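Stastia Textile Open Day: Was It Worth the Trip?

17 March 2020

I went to the Dumov open day in Stastia expecting a sales pitch, and for the first hour that is what I got. The mill has run these visits every July for years, and a lot of people I trust call them the best free day out in the valley. I had my doubts on the bus and I still have a few.

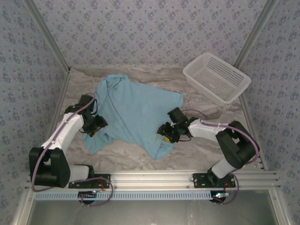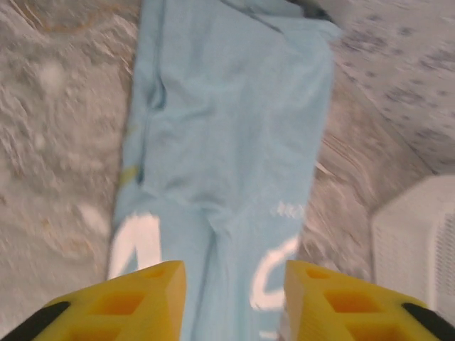 Light blue clothing, in both shots.

The tour starts in the dye house. Our guide said the water leaving the building is cleaner than the water coming in. I asked who tests it and was told "an outside lab," with no name and no figures. Maybe so. The river looked fine to me, but a river can look fine with all kinds of things in it.

The knitting hall was better. Only 3 of the machines were running, and the noise was still enough to stop the talk, which I counted as a plus. A woman at the inspection table let us feel a good roll and a bad one, and I could not tell them apart. She could, right away.

Then the shop. Everything is marked "mill price," but I had seen the same Vostska socks in town the week before for less. Parking is 5 if you drive — the bus is 2 and drops you at the gate. Lunch comes from Jenkins, the bakery across the road, and the cheese pie was the one thing all day that matched its reputation.

A sign by the exit claimed 778 visitors the year before. It did not say how many came back. I might, for the inspection table and the pie, if they publish those water results first.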